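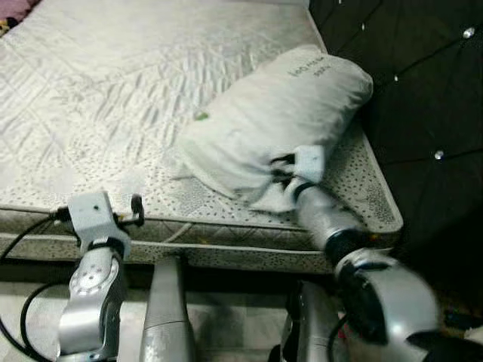
Hiltmont Robotics Lab Course
Unit 6 handout: Perception and grasp planning for soft things

Read before Saturday. The Pultar planner must be installed and able to start without shouting at you.

6.1 Where the trouble starts

In Unit 5 you picked up blocks. Blocks are polite. A block has a pose, the pose has six numbers, and once you know them you can go to lunch. A pillow has a pose only in the sense that weather has a shape. Pinch one end and the rest rearranges itself, and the mask your segmenter gave you is now a historical record.

Bedding adds a second problem: pale cloth on pale cloth. The depth step between a pillow flap and the quilting under it can be smaller than the sensor noise. If you segment on color alone, Leblanc will happily return pillow and mattress as one enormous pillow. It will also report high confidence.

6.2 The pipeline

Leblanc (perception) publishes a mask and a surface normal map. Pultar (planning) turns these into ranked grasp candidates, one list per arm. Hurdale (control) runs the chosen one and watches the finger gap. The three talk over topics listed in the appendix, which is mostly up to date.

Candidates are scored on edge curvature, reach and clearance from the other arm. Wrinkles score well. A good wrinkle gives the fingers something to close on, and a flat stretch of fabric gives them nothing but hope.

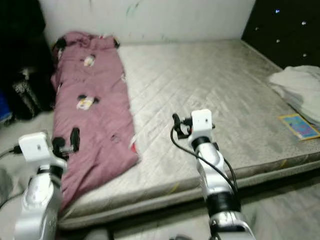
Figure 6.2. Both grippers at the bed, folded comforter on the left. Printed cartoon figures make strong image edges where the cloth has none.

6.3 Texture is not geometry

Run the edge detector on a printed fabric and you get lovely crisp contours around every ear. Pultar then proposes grasping the ear. Gate the image edges with the normal map before scoring. In our test set of 206 views this threw out 140 candidates, most of them cartoon-related.

6.4 Lab task

a. Replay log 736 and plot the finger gap for each arm.
b. Add the gating step to the scorer.
c. Write 2 paragraphs on a candidate you disagree with – yours, please, and with the score shown.

Late work goes in the usual folder, where it will be read in the usual mood.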